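Filed under: Notebook / Perception / Station software

Friday, April

Spent the morning on the time alignment in Jutik. The left and right gripper streams were drifting apart over a long take, and the planner was learning a handover that happened too late. Took 374 takes from the Brukunari set and re-ran them with the new clock code. The drift is gone in all but 3, and those have gaps in the right-hand log, so I have dropped them.

Pose tracking is next. The Aebischer filter still jumps when one hand passes close to the other, mostly in yaw. Raised the gate on the jump test from 2 to 3 frames and it settled. Soft objects are a separate problem – the jaw width reads as closed well before the grip is firm, so the segmenter cuts the pick too early. 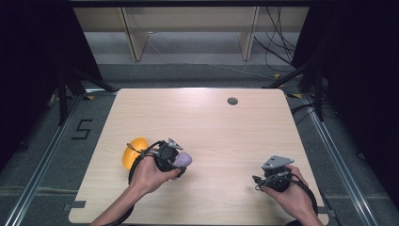
Can we use jaw width alone to mark the start of a grasp?

Only for hard objects. For soft ones the segmenter should wait until the width stops changing and the gripper starts to lift, then step back to the first contact.

Wrote that as a second rule in Jerkeck, switched on per object. The lavender piece has it on, the yellow dome has it off for now. Batch of 499 queued with both settings, output to separate folders. Left to do: the unit test for the step back, and the plot labels, which still say left for both hands.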